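The Picking Cell at Isgate: What Changes for the People Who Sort
Project report, Work and Technology course, Nandville
Pascual Cabral 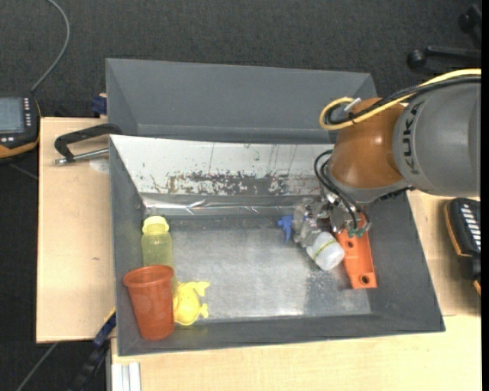 I came to Isgate in February thinking I would write about the robot. By the end of my first morning most of my notes were about the people, and that is how this report is organized. Isgate takes in returned and leftover household goods, mostly small plastic things, and sorts them for resale or recycling. Until last year all of the picking was done by hand at long benches. Now part of it is being moved to a robot arm in a trial cell, with software from a smaller company called Desus.

My question was simple: when a robot takes over the picking, what do the pickers do all day?

How I worked

I spent 3 shifts on site. I watched, I asked a lot of questions (probably too many before the first coffee break), and I was allowed to copy numbers from the cell log. I also talked with four sorters, the shift lead and the technician from Desus. They asked me not to use their names, so I use their jobs.

What the cell does

The arm is a KUKA with a gripper on the end, and it picks out of an open gray bin. The mix in the bin is the hard part. Bottles, cups, toys and odd plastic parts all end up together, lying any way they like, and a see-through bottle is a very different problem from a bright solid toy. I had pictured a robot doing the same motion over and over. The technician laughed at that and told me every pick is a new little puzzle - I still think this is the coolest thing I learned all term!

The numbers

On my second shift the log showed 1,194 pick attempts, and 889 of them were marked good. The target for the trial is 1,000 good picks in a shift. The sorters said a practiced person at the bench beats that easily, at least before lunch. Missed items stay in the bin for another try or get taken out by hand. I don't have the logs for the other two shifts, so please don't read a trend into this.

What changed for the sorters

The biggest change is where they stand and what they look at. One sorter, eleven years at the bench, now spends half her shift as what Isgate calls a cell tender. She fills bins, clears stuck items and decides what to do with things the system won't touch. Her shoulders feel better. She also misses talking, as the benches face each other and the cell doesn't.

Another sorter was less happy. At the bench he set his own pace, and now he waits for a fault and then has to hurry. He called it "being on call for a machine." I wrote that down word for word and kept coming back to it.

All four wanted to learn more than they had been taught. Tenders get a short lesson called Gidey, which covers stopping and restarting the cell and who to call. It does not cover why a pick fails. But the sorters had already worked out a lot of this on their own! They could tell me which kinds of items would give trouble before the arm had moved, and when I repeated this to the technician he started taking notes too.

What I would suggest

Let the tenders write down failed picks in their own words, and have Desus read those notes each week. Rotate people between bench and cell by the half shift, with a say in who goes when. Extend Gidey by an hour with the technician in the room.

Pay came up in every conversation. Tenders earn the same as bench sorters for now, and the shift lead said it would be looked at after the trial. I couldn't find out when that is.

Limits

Four sorters is a small group, and they were the ones willing to talk to a student. I didn't see a night shift. I would love to go back once the trial has ended and ask the same people the same questions.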